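Last updated: August

Search this journal Search All issues Advanced

4. The table as a meeting place: furniture and talk in shared housing

4.1 Why we came to ask about tables

When we began our work in the shared houses at Hasitz we had no great wish to write about furniture. Our interest was in how people who have not chosen one another come to eat together, or fail to, and our early interviews were full of questions about cooking rotas, shopping and washing up. It was the residents who kept bringing us back to the table. They told us where they sat and why, who had the place by the window, and which end was best avoided when the door was open in winter. One woman spent most of a long and very pleasant interview on the subject of a table that had been taken away four years before we met her, and which she plainly still missed.

We have come to think that she was telling us something important. The older writing on shared housing treats the kitchen as the heart of the home and has a good deal to say about its size, its light and its distance from the bedrooms. The table tends to be mentioned in passing, as though any flat surface would do. Our residents did not talk about it that way at all, and in this section we try to follow them as faithfully as we can.

4.2 The houses and the people in them

The study took in 341 residents living in shared houses on two estates, Hasitz and Rastilar. The two places were built within a few years of each other and look much alike from the street, but they have been run quite differently. At Hasitz the furniture came with the house and was replaced by the landlord when it wore out. At Rastilar the rooms were let bare, and residents brought what they had or bought what they could, so that a single kitchen might hold a garden table, a card table and somebody's grandmother's sideboard, all pressed into service for the same supper.

We asked every household to keep a meal diary, in whatever form suited them. Some filled in our printed sheets, some wrote on the backs of envelopes, and one house sent us a beautifully kept exercise book with the weather noted at the top of each page. Between them the diaries recorded 2,033 meals. A meal counted as shared if two or more people sat down to it at the same time, whether or not they were eating the same food. We went back and forth on this rule for some while – a few of us felt that toast and a neighbour's stew did not really add up to a shared meal – but the residents themselves counted such evenings as eating together, and in the end we were glad to be guided by them.

4.3 Size, shape and the matter of the join 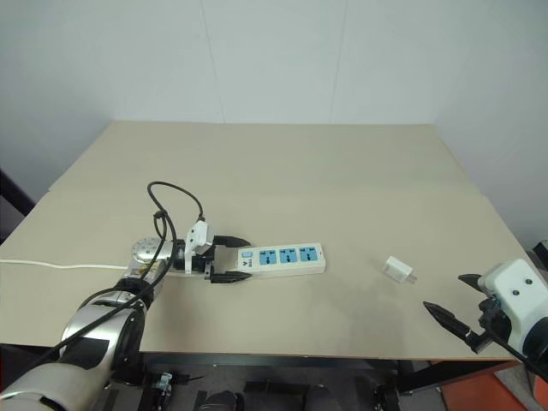 Figure 4. A table with a two-part top.

Residents had a great deal to say about size, and what they said did not always agree with what we had expected. A large table was often praised when it first arrived and grumbled about a year later, when it had begun to feel too big for two and had started to gather post, bicycle lights and library books. Small tables were complained of from the outset but seem to have been used more steadily. Shape mattered too, though less than we had supposed. What did surprise us was how much people made of joins. Where a top is made up of two large boards, as in Figure 4, with a faint seam running across it from left to right, the line was quickly given a meaning by the household. In one Rastilar kitchen it divided the side for eating from the side for everything else. In another it was the limit of a jigsaw puzzle that stayed out from autumn until spring, and meals were taken very cheerfully on the other board. We heard of only one quarrel over a join, and that was chiefly about crumbs.

Plain tops drew mixed feelings. Several people told us they liked a surface they did not have to worry over, where a hot mug could be put down without anybody wincing. Others found the same tables rather cold company and covered them up with a cloth as soon as they moved in. At Hasitz, where everyone had been given the same model from the Appiah range, the cloths were how residents told one kitchen from the next, and people spoke of 'the checked table' or 'the lemon table' as though these were addresses.

4.4 Sitting down and staying put

The diaries also asked when people left the table, and it is here that we feel on firmest ground. Of the meals recorded, 424 went on for more than an hour after the last plate was finished with. These long sittings were spread across both estates and across households of every size. They were most common where the table stood clear of the cooker, so that one person could begin on the pans without asking the rest to shift their chairs. They were least common where the table had been pushed up against a wall, which takes away one side and leaves somebody looking at the paintwork.

We visited 40 of the households a second time, in the evening, and stayed to eat whenever we were asked. These visits taught us things the diaries could not. People touch tables a good deal when they talk. They smooth them, tap them, and draw on them with a fingertip to show where the bus stop used to be. A resident at Rastilar explained the whole layout of the old Kidik market to us in this way, using the salt for the fish stall, and two of her neighbours moved the salt as she went along because they remembered it differently.

It would be easy to make too much of this, and we should say clearly that a good table did not bring any of these households together by itself. Houses where people were already on poor terms ate apart whatever they had been given to eat at. But among the houses that were getting along tolerably well, the ones with a table people liked recorded more shared meals, and longer ones, than the houses without. We return to the question of cost in Section 5, where we compare the replacement schemes on the two estates and look again at what was thrown away.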